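Noiphan 绒面床盖

Fenholm 家纺 > 卧室 > 床盖与盖毯

货号 400-27
颜色：白、燕麦、雾灰
尺寸：单人、双人、加大
库存状态：白色双人款缺货，4月补货；其余颜色和尺寸有现货

产品说明

Noiphan 是一款双面床盖，正面长绒，背面短绒，四边包缝，没有流苏和花边。春秋两季可以单独盖，冬天铺在被子上面压风。我们从第一批 Fenholm 床品开始就有这一款，后来改过一次背面的织法，原来的背面在光滑的床单上容易往下滑，现在的短绒抓得住一些。

绒面的密度中等。用手掌顺着一个方向抹过去，颜色会变浅，反方向抹会变深，这是绒毛倒向不同造成的，不是色差。新床盖打开时折痕处的绒会压平，抖开后挂一晚，或者用蒸汽熨斗离开布面5厘米喷一遍，基本能恢复。熨斗不要直接压在绒面上。

规格

正面：聚酯纤维长绒
背面：聚酯纤维短绒
克重：400克/平方米
绒长：27毫米（正面）
包边：同色棉布包边
产地：Sandosbridge 织造厂

尺寸怎么选

床盖和被子的选法不一样。被子看人，床盖看床。量床垫的宽度，再加上两侧想垂下来的长度，得到的就是床盖的宽度。床垫厚的要多留一点，否则侧面会露出一截。床尾如果有挡板，垂下来的部分会堆在挡板内侧，选短一号反而平整。

床靠墙放的，靠墙那一侧不需要垂边，可以把床盖整体往外拉，外侧就能多垂一些。儿童房多半是这种摆法，单人款通常够用。

加大款叠起来体积不小，普通衣柜的隔板之间可能放不下，建议配收纳袋，放在床底或柜顶。

日常使用

不少人买床盖是为了白天用。被子叠好，床盖铺平，床就成了一块可以坐、可以放东西的地方，孩子在上面摆玩具，大人在上面叠衣服。长绒面软，小东西放上去容易倒，也容易陷进绒里，找起来费事。
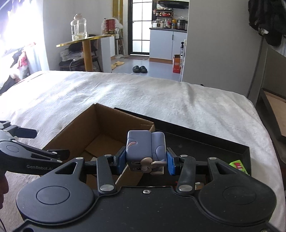

长绒面也容易沾碎屑。饼干渣、线头、橡皮屑落进去以后不要用手拍，越拍越往下走。先把床盖拎起来，绒面朝下抖，剩下的用粘毛滚筒顺着绒的方向滚。吸尘器可以用，但要换成没有滚刷的吸头，滚刷会把绒毛缠起来。

液体洒上去，先用干布按压，把水吸走，再用湿布从外圈往中间擦。来回搓会让绒毛打结，干了以后那一块摸起来发硬。已经发硬的，喷一点清水，用软毛刷轻轻梳开，再自然晾干。

彩笔和颜料比较麻烦。水性的大多数洗得掉，油性的我们试过几种办法，白色款上总会留下一点印子。家里孩子常在床上画画的，建议选燕麦色。

洗涤

30度以下机洗，选轻柔程序，翻成背面朝外，装进大号洗衣袋。双人款和加大款吸水后很重，家用滚筒塞得太满会洗不干净，筒里至少要留三分之一的空间，放不下就送洗衣店。洗涤剂用中性的，量减半，不用柔顺剂。柔顺剂会在绒毛上留一层膜，头两次摸着滑，之后绒会变得黏腻，也更容易沾灰。

第一次洗会掉浮毛，请单独洗，洗完清理过滤网。第二次起浮毛明显减少。

晾晒时搭在两根杆子上，中间留空，干得快。半干的时候抖一次，绒会更蓬。不要烘干。高温会让绒毛尖端卷起来，卷了就恢复不了。

搭配

白色款和大多数床单都能配，缺点是显脏。雾灰偏冷，配白墙或者木色偏浅的家具比较合适。燕麦色在暖光灯下会发黄，自然光下接近米色，下单前可以先索取布样，布样免费，每个地址可以申请5块。

同系列还有 Dunbridge 靠垫套，绒面相同，染色分批进行，和床盖放在一起可能有轻微深浅差别。介意的顾客请在订单备注里写明“同批”，我们尽量从同一批里配，可能会晚几天发货。

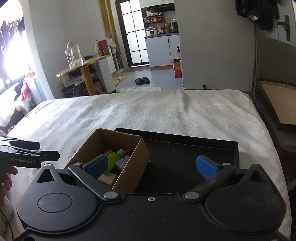 Rattana Phromma 留言说，她买的是白色双人款，用到现在洗过五次，正面没怎么变，背面靠近床尾的地方起了小毛球，想知道能不能用剃毛器。她还提到包边在第三次洗完后有点缩，四个角微微翘起，铺的时候要用手压一压。

客服回复：背面短绒可以用剃毛器，请装上护网，铺在硬的平面上轻推，正面长绒不要用。包边是棉布，遇水会有少量收缩，晾晒时趁湿把四边拉直，干后会平整很多。如果角上翘得厉害，或者包边线脱开，请把照片和订单号发给我们，在保修期内可以寄回重新包边。

售后

未拆封、未洗涤的床盖，签收后27天内可以退换。拆开铺过但没有洗过的，只要没有污渍和宠物毛，也可以换尺寸，来回运费由顾客承担。洗过的床盖只处理质量问题，包括包边脱线、绒面成片脱落、尺寸与标签不符。

绒面压痕、顺逆绒的深浅变化和首次洗涤的浮毛不属于质量问题。

配送

现货订单在付款后两个工作日内发出。单人款装纸箱，双人款和加大款用压缩袋，收到后请尽快打开，长时间压着绒会倒伏，恢复起来要多花几天。

偏远地区的运费在结算页显示。床盖和靠垫套一起下单的合并发货，其中一件缺货时，默认等齐再发，需要分开发的请在备注里说明。

白色双人款可以登记到货通知，登记不收定金，到货后按登记顺序发短信，名额保留47小时，过时未付款的顺延给下一位。

本页更新于2025年11月23日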